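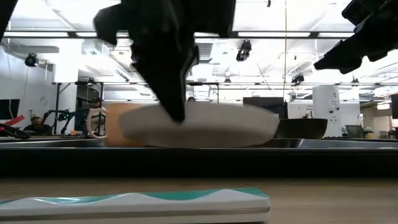

plillis_fan replies: I'll believe in a Dullska Mini when there's one in a shop window. Every autumn we get the same rumour, and every autumn it's the big one with a different back on it.

Reading time: 2 minutes

gorsebank
Same. The listing everyone is passing around comes from one case seller. Case sellers guess. They guessed a Mini last year as well and ended up flogging 400 empty shells on auction sites.

tin_lid
It's not only the case seller though. Idus put a smaller screen size in their spring parts list, and Idus make the panels for Dullska. Who else would it be for?

gorsebank
Anyone? Idus sell to half the industry. Could be a sat nav. Could be a fridge door.
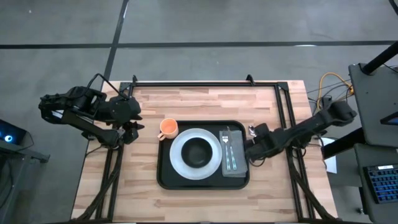

And even if the panel is for a phone, look at what Dullska did to the last small one. They cut the battery, took a camera off, left the slow chip in and charged 500 quid. Then they told the press people don't want small phones. I'd have bought it with the same insides as the big one and so would plenty on here.

tin_lid
You're doing the thing where you're annoyed about a phone that isn't out yet.

gorsebank
I'm annoyed about the one that was. I've still got it in a drawer. Dead by four in the afternoon, every day.

marrowfat99
Mine lasts till bedtime. Do you leave the brightness right up?

gorsebank
No. Auto, location off, no games. I went through all this on the battery thread and got told to reset it, which did nothing at all.

kettle_north
The Rahman leak says the Mini gets the full chip and the same main camera, for 100 less than the big one. If that's right I'm in.

marrowfat99
Rahman is a blog with a logo. They had the folding one down for October at 900 and we're still waiting.
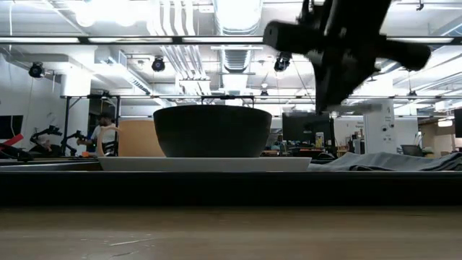
tin_lid: Fair, but they got the Plillis tablet right, down to the colours. I'd give them even odds on this one.

kettle_north
They got the tablet right the week before it launched, when the box was already in people's hands. Hmm, now I'm talking myself out of it.

gorsebank
Wait for a proper battery test. Not the one Dullska do themselves with a video looping on half brightness.

Contact us | © Small Phones Forum | Back to top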